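Unit 3: Teaching by Demonstration – The Illex Hand-Held Gripper Kit

Course handout. Instructor: Gavin Paterson

Last unit we moved an arm with a joystick and everyone saw how slow that gets. The kit we look at now skips the arm. You hold a gripper in your own hand, do the job at normal human speed, and a camera on the tool records what the gripper would see. I have been looking forward to this one all term!

What you get with Illex

The teaching set from Lotix has two grippers, cables, a charging dock and a license for Tanabe, the program that sorts and trims your recordings. Storage on the dock holds 2,000 short demonstrations. Our lab used 974 of those in the spring trial, mostly picking and sorting, and the files came through in good shape. The grips are comfortable, too – I worked with one for most of a Friday afternoon and my wrist was fine.

Why we practice on messy piles

A single block on a bare table teaches a model very little. Soft, shiny packets are far better material. They overlap, they catch the light, and many have crimped ends that give the fingers something to pinch. Cloth underneath makes it harder still, because a careless grasp can take a fold of fabric along with the packet.

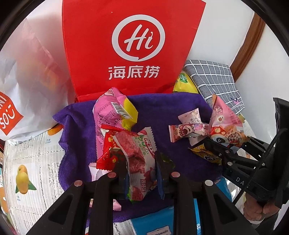 Fig. 3. Two grippers over a pile of snack packets on a purple towel. The long lychee bar lies between the fingers of the nearer one.

Look at how the long bar slants across the pile. Before you close on something like this, decide which way you want the fingers to meet it and turn your wrist early. Late turns show up in the data as a little wobble, and the model will happily copy your wobble.

What could be better

The cable is my main complaint. With two people working side by side it needs watching, and I would love a longer one. Tanabe is also slow to open big sessions (around 8 minutes on our older machines). Neither problem spoils the kit for me. Ploltotora, the rival set we tried in June, had a nicer screen but a stiffer trigger, and I would pick Illex again for a class this size.

For next time

Work in pairs. Record 3 short sessions with different packets, trim them in Tanabe, and bring one grasp that went wrong. We will watch those first.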